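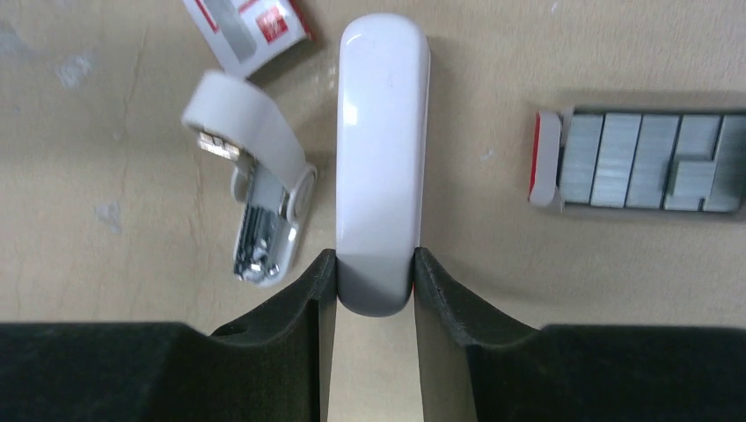

Zuletzt geändert: 2019-02-17 (V. Ortner)

Pilex Falldokumentation
Handbuch für Besuchsgruppen in der Abschiebungshaft
Kapitel 4: Haftfälle anlegen und Fristen überwachen

4.1 Voraussetzungen

Für die Schritte in diesem Kapitel wird ein Benutzerkonto mit der Rolle »Fallführung« oder »Koordination« benötigt. Konten mit der Rolle »Besuch« können Besuchsnotizen schreiben (Kapitel 5), aber keine Fälle anlegen und keine Fristen ändern.

Die Einrichtung, in der die betroffene Person untergebracht ist, muss im Verzeichnis vorhanden sein. Fehlt sie, ist sie zuerst unter Verwaltung > Einrichtungen einzutragen, siehe Abschnitt 3.6.

Hinweis: Pilex ersetzt keine anwaltliche Fristenkontrolle. Die Fristen im System werden aus den Angaben berechnet, die bei der Erfassung gemacht wurden. Maßgeblich ist immer der Wortlaut des Beschlusses.

4.2 Neuen Haftfall anlegen

1. Im Hauptmenü Fälle > Neu wählen.

2. Im Feld »Falltyp« den Eintrag »Haft« auswählen. Der Falltyp kann nach dem ersten Speichern nicht mehr geändert werden.

3. Die Fallnummer wird automatisch vergeben. Sie besteht aus dem Kürzel der Gruppe und einer laufenden Zahl, zum Beispiel PAR-997 für die Gruppe Partington.

4. Namen so eintragen, wie er im Haftbeschluss steht. Abweichende Schreibweisen und Eigenangaben der Person gehören in das Feld »Weitere Namen«. Die Suche berücksichtigt beide Felder.

5. Unter »Sprachen« mindestens eine Sprache angeben, in der ein Gespräch möglich ist. Die Staatsangehörigkeit wird vom System nicht als Sprachangabe übernommen.

6. Einrichtung und Aufnahmedatum eintragen. Ist das Aufnahmedatum nicht bekannt, das Kästchen »Datum ungesichert« aktivieren und den Tag des Erstkontakts verwenden.

7. Mit »Entwurf speichern« abschließen. Der Fall ist jetzt angelegt, aber noch nicht für andere Mitglieder der Gruppe sichtbar.

ACHTUNG: Vor der Freigabe muss eine unterschriebene Einwilligung der betroffenen Person vorliegen. Das Formular ist in 14 Sprachen unter Vorlagen > Einwilligung abgelegt. Ohne hochgeladenes Formular bleibt die Schaltfläche »Freigeben« gesperrt. Diese Sperre kann auch von der Koordination nicht aufgehoben werden.

4.3 Haftbeschluss erfassen

1. Den Fall öffnen und zum Reiter »Beschlüsse« wechseln.

2. »Beschluss hinzufügen« wählen. Zulässig sind die Formate PDF, JPG und TIFF bis 20 MB je Datei.

3. Gericht, Aktenzeichen, Datum des Beschlusses und Datum der Bekanntgabe eintragen. Das Datum der Bekanntgabe weicht oft vom Datum des Beschlusses ab; beide Felder sind Pflichtfelder.

4. Haftart auswählen. Bei Überstellungshaft erscheint ein zusätzliches Feld für den Zielstaat.

5. Das Ende der angeordneten Haft eintragen. Enthält der Beschluss kein Kalenderdatum, sondern eine Dauer, die Option »Dauer in Wochen« verwenden und den berechneten Tag mit einer zweiten Person gegenprüfen.

6. Speichern. Das System legt die zugehörigen Fristen im Reiter »Fristen« an. Sie haben zunächst den Status »ungeprüft« und sind grau hinterlegt.

Ein Verlängerungsbeschluss ist als eigener Beschluss zu erfassen und mit dem vorhergehenden zu verknüpfen. Den alten Eintrag nicht überschreiben — die Gesamtdauer der Haft wird aus der Kette aller verknüpften Beschlüsse ermittelt, und ein überschriebener Eintrag fehlt in der Auswertung.
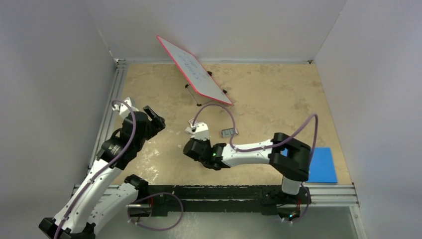 Abb. 4-2: Zwei Roboterarme über einer quadratischen Tischplatte

4.4 Fristen prüfen und Erinnerungen einrichten

1. Im Reiter »Fristen« jede graue Zeile einzeln öffnen.

2. Datum mit dem Beschluss vergleichen und mit »Geprüft« bestätigen. Kürzel und Uhrzeit werden protokolliert.

3. Unter »Erinnerung an« mindestens zwei Konten eintragen. Eine Frist mit nur einem Empfänger wird in der Übersicht mit einem Ausrufezeichen markiert.

4. Vorlauf festlegen. Voreingestellt sind sieben Tage, drei Tage und ein Tag. Kürzere Vorläufe sind möglich, längere nur bei Fristen mit der Haftart »Sicherungshaft«.

5. Falls eine Anwältin oder ein Anwalt mandatiert ist, die Kanzlei unter »Extern« hinzufügen. Externe Empfänger erhalten die Fallnummer und das Fristdatum, keine Namen.

Hinweis: Erinnerungen werden um 6:00 Uhr verschickt. Eine Frist, die nach diesem Zeitpunkt mit Ablauf am selben Tag eingetragen wird, löst keine Nachricht aus. In diesem Fall die Beteiligten telefonisch verständigen.

4.5 Verlegung in eine andere Einrichtung

Bei einer Verlegung den bestehenden Fall weiterführen. Im Reiter »Aufenthalt« die Zeile der bisherigen Einrichtung mit einem Enddatum schließen und darunter eine neue Zeile anlegen. Betreut eine andere Gruppe die neue Einrichtung, wird der Fall über Aktionen > Übergabe weitergereicht. Die abgebende Gruppe behält 20 Tage lang Leserechte.

Übergaben an Gruppen, die noch mit dem Vorgängersystem Alalau arbeiten, sind nur als verschlüsselter Export möglich. Das Kennwort getrennt übermitteln, nicht in derselben E-Mail.

4.6 Grenzwerte

Fälle je Gruppe: 2000
Zeichen im Feld »Kurzvermerk«: 500
Dateigröße je Beschluss: 20 MB
Verknüpfte Beschlüsse je Fall: unbegrenzt

Wird die Höchstzahl der Fälle erreicht, müssen abgeschlossene Fälle archiviert werden (Abschnitt 8.2). Archivierte Fälle zählen nicht mit.

4.7 Fehlermeldungen

F-11 »Bekanntgabe liegt vor Beschluss«: Die beiden Datumsfelder sind vermutlich vertauscht. Angaben prüfen und erneut speichern.

F-14 »Kette unterbrochen«: Zwischen zwei verknüpften Beschlüssen liegt mindestens ein Tag ohne Anordnung. Die Meldung nicht wegklicken. Den Zeitraum im Kurzvermerk festhalten und die Rechtsberatung informieren.

F-20 »Einwilligung fehlt«: siehe Warnhinweis in Abschnitt 4.2.

F-23 »Konto gesperrt«: Die Entsperrung erfolgt durch die Administration in Cernby, Ansprechpartner Gediminas Strazds, in Vertretung Lorraine McPhee. Anfragen bitte mit Gruppenkürzel und ohne Angaben zu betroffenen Personen.

Weiter mit Kapitel 5: Besuchsnotizen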